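Looking after the two-arm table at Kadach: a gallery

Home / Workshop / Galleries
Posted 2018-05-27 by Jessie Galbraith

I've been wanting to put this page up for ages! Kanchan Rana and I look after the two-arm table at the Kadach workshop, and for most of May we've had bits of it apart, cleaned, relabelled and put back together again. People keep asking how it all goes together, so we've got the photos off both our phones and sorted them into something like the order the work happened. Captions are by me unless they're signed KR.

If you only know the table from open nights, you've seen it moving. I love it just as much when it's standing still with its covers off and somebody's torch lying in the middle of it. There's a lot of good, plain engineering in there and most of it can be reached with a set of hex keys and a bit of patience.

Click any thumbnail for the large version. The full album has 93 photos and lives on the members' page.

BASES AND MOUNTING PLATES

Photo 1. Plate bolts, left-hand side. We back each one off a quarter turn, wipe it, and bring it up again with the torque wrench, going corner to corner. One was looser than I'd have liked. It got a paint mark so we can keep an eye on it.

Photo 2. Kanchan with the straightedge across both plates. She has far more patience for shims than I do (we went through three before she was happy, and then she took one back out).

Photo 3. The paint marks, close up. Yellow is this year's colour. If the line across the bolt head and the plate doesn't meet up, something has moved and you come and find one of us.

Photo 4. Underside of the tabletop. Not glamorous! The cross brace is new and came from Negi, cut to length, and it fixed the wobble we'd been blaming on the floor.

CABLES

Photo 5. The old cable run, before. I'm putting it up because I'm proud of the next one.

Photo 6. And after. Each gripper cable now has a proper slack loop, long enough that the wrist can go right round to its limit without pulling on the plug. We cut the first loop too short, ran the wrist round by hand, and watched it go tight as a fiddle string. Forty centimetres became 46 and that was the end of it.

Photo 7. Label printer out. All the ends are labelled now, both ends, with the same number. KR: "Including the ones Jessie said were obvious."

Photo 8. A connector with a bent pin. We straightened it and it's fine for testing, but a new one is on order from Medidberg and it'll go in as soon as it lands.

GRIPPERS

Photo 9. Finger pads off and soaking in warm soapy water. No solvent on these, please. Somebody used it last winter and the rubber went shiny and useless.

Photo 10. The bracket screws, laid out on a magnetic tray in the order they came off. Thread locker on the long ones only.

Photo 11. Checking the fingers close parallel. Kanchan slides a strip of paper in at the tip and again at the root and feels for the same drag. It's such a simple test, and it found a fault the software had been quietly working around.

Photo 12. Fresh pads on. Look at that lovely even gap!

FIRST RUN BACK TOGETHER

With everything bolted down we start at 20 per cent speed, one arm at a time, hand on the stop button. Once both arms have been through their range we bring out soft things, because a soft thing forgives a bad height setting. 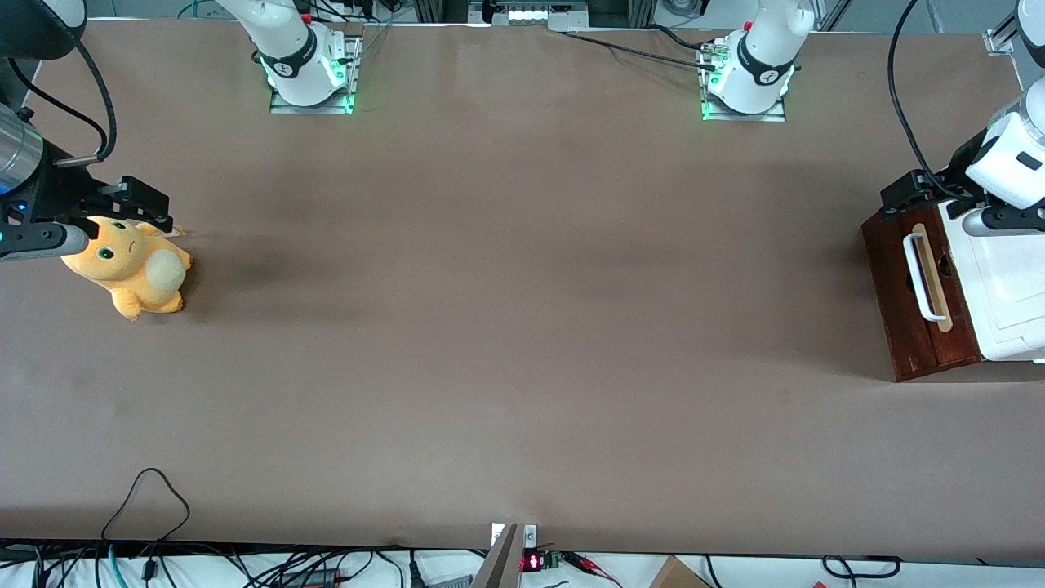
The height setting is the one that takes the longest. We bring the fingers down in tiny steps over whatever we're picking up, write the number in the logbook, lift away and do it again from the other side. New pads are a hair thicker than worn ones, so the old figures are never quite right after a change. It took us 8 goes on the first arm and fewer on the second, and I may have cheered.

After that comes the cable check, which we do by eye. One person drives, the other watches the loops and nothing else. If a loop touches a finger at any point, we stop, move the clip and start the range again from the beginning.

Photo 14. Logbook page for the day. Kanchan's handwriting is the readable half.

Photo 15. The Kestora case packed up again, every key in its slot. It's the first time all the slots have been full in almost a year.

STILL TO DO

Swap the bent connector. Put a second clip on the upper cable run. Tidy the power leads along the near side, which we both keep promising to get to. Check the paint marks after a month of normal use and add the photos to this page.

If you'd like to help with the next service, put your name on the sheet by the workshop door. You'll need closed shoes and your hair tied back, and we'll teach you the paper-strip test in the first ten minutes.

Previous gallery: Rebuilding the bench drill
Next gallery: Open night, May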